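The Town That Reads Its Own Meter

In a dry valley, the leak gets more attention than the mayor

The water bill in Pliludum comes on a Monday, folded in thirds, and people open it standing up. The second page lists how much water was pumped out of the ground last month, how much of it went through customers' meters, and how much went somewhere else. The last number is the one that gets talked about at the gas station.

The utility calls it non-revenue water, a phrase with the warmth of a parking ticket. It covers leaks, old meters that have gone easy on their owners, hydrants flushed by the fire department, and the occasional contractor who hooks up a tanker without mentioning it. When the utility started printing the figure, the general feeling was that it must be a typo.

The town has 2,322 connections. It sits at the bottom of a long, beige valley, on an aquifer shared with the farms to the west and with Erov, a larger town up the road that has a golf course and is sensitive on the subject. No river to speak of runs through the place. There is a riverbed, which the county maintains with four bridges and a sign about fishing.

For most of the last century, nobody in charge thought hard about where the water went, the water being underfoot and the pump being paid for. Then the pump began to suck air in late summer. The utility lowered it. A few years later it lowered it again. A deeper well was priced, and the price was read aloud at a public meeting, after which there was a long pause and somebody asked about the leaks.

Asking about leaks is easy. Finding one is a job for a patient person with good ears and bad sleep. The town's crew of two goes out at 2 a.m., when the dishwashers are quiet, and listens to valves through a steel rod with an earpiece on the end. A sound pipe gives back nothing. A leaking one hisses, or hums, or in the case of the old main under Second Street, makes a noise like a man considering a used car.

I went along for a night in June. I heard nothing at the first valve, nothing at the second, and at the third I heard what I took to be a catastrophic rupture and was told was a refrigerator. We drank coffee out of a thermos lid. Around four in the morning the crew sprayed a blue X on the asphalt outside the dry cleaner's and went to breakfast, very pleased.

The X turned out to mark a cracked service line that had been feeding the roots of one cottonwood, by a long way the healthiest tree in the county. The line was fixed. There were letters about the tree.

Every leaking town arrives at a moment when a salesman appears, and Pliludum's came with a product called Prindirport. It is a system of small radio units that sit on the meters and report each hour to an office computer. If a house uses water all night without a break, a flag goes up. The pitch was held in the school cafeteria and included a slide of a smiling family beside a sprinkler, which went over about as well as you would expect in a town on alternate-day watering.

The town bought 400 units to start with, all for the east side, where the pipes are oldest and the complaints are best written. The results were interesting and a little embarrassing. The utility had been bracing for trouble in its mains. A good share of the flags pointed at toilets.

A running toilet is a modest thing. It makes a sound people learn to live with, the way they learn to live with a brother-in-law. But it runs all night, it runs on Christmas, and it runs while the family is at the lake. One house on the east side had been losing more through a worn rubber flapper than it used for everything else, including a vegetable garden of some local fame. The owner had blamed the tomatoes.

So the utility bought flappers. It put 1,000 of them in a bin by the front counter, free, with an instruction sheet that had clearly been written by someone who had done the job while kneeling. By the end of summer the bin was nearly empty. Some residents took several. It is possible that a few of those flappers now live in Erov.

The farms are a different conversation, conducted at a different volume. They pump far more than the town does, under rights older than the town's, and they aren't thrilled to be lectured by people with lawns. The Baláž orchard, on the valley's west edge, tore out its sprinklers and put in drip lines, and it now gets visits from growers who walk the rows with their hands in their pockets, saying very little. Drip lines clog, and gophers chew them. They also get by on less water, and the visitors keep coming back with tape measures.

What the orchard would like in return is for the town to stop pretending that flappers are a sacrifice. What the town would like is a meter on every farm well, with the numbers printed on a second page. Both sides have been polite about this, in the manner of people sharing a motel wall.
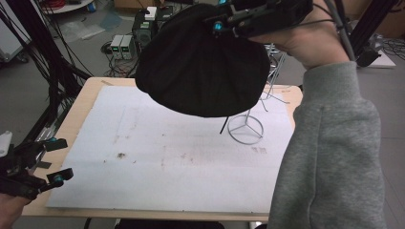
If a town fixes its leaks, does the aquifer come back?

Mostly it falls more slowly. Water saved is water left in the ground, but a valley like this one gets little rain to replace what has already been taken, and everyone over the aquifer would have to pump less for the level to hold steady. Some leaked water also seeps back down, so the true savings run smaller than the bill suggests.

The utility says as much on its website, six paragraphs down, where it keeps most of its bad news. It has told residents that the deeper well has been put off, and that put off is the correct term. The money set aside for it is paying for new pipe on Second Street, 6 inches across, to replace iron that came out of the trench looking like something from a shipwreck.

Meanwhile the second page has developed a following. The diner tapes it up by the register, next to the pie list. When the lost-water figure went up last winter, the utility's phone rang all morning with theories, most of them concerning neighbors. One caller suspected the fire department, and was right. They had been flushing hydrants.

The cottonwood outside the dry cleaner's is still standing. It dropped a few limbs the summer after the repair and looked poorly for a while, and then somebody started leaving a bucket of dishwater at the base of it in the evenings. The utility has no meter on the bucket.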